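Archives > Jidbridge-Talk > 2019 > Thread view

Prev message Next message By date By author Reply

Subject: Re: reading room tables, re-covering
From: Oda Boström
To: Jidbridge-Talk

On Monday Jurčo wrote:

> I have the old parish map out again and the table in the back is
> too slick for it. The sheet slides every time I lean on it. Has
> anyone covered a table with felt? I don't want glue anywhere near
> the map. Also, did we ever settle the date on it? The catalog
> says 1766 and the label on the tube says something else.

Felt works, but buy the dense kind. The cheap craft felt sheds and you will be picking fuzz off the paper for weeks. I got mine from Hatent, 3 yards in gray, and had some left over. They cut to length and don't charge extra for it.

You don't need glue. Fold it under and use clips on the underside, or staple it if the table is yours. Round off the corners of the top first if they are sharp, or the cloth wears through there. Go over it with a lint brush before you put anything old on it. Gray shows every speck, but you want to see the specks.

For weights I use small cloth bags filled with clean shot, sewn shut. Don't use books.

On the date, I go with 1766. The mill race is drawn on the north side, and the mill was rebuilt on the south side after the fire. The tube label was written when the Nurneo papers were sorted, and several of those labels are wrong. I have a list of 30 so far and will send it when I have checked the rest.

If you want the map scanned, do it before July. The big scanner goes back then - I asked for longer and was told no. Keep the scan flat and don't let them feed it through rollers.

Oda

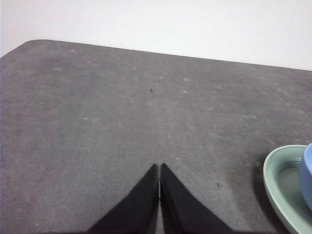
Page last changed: December 27, 2019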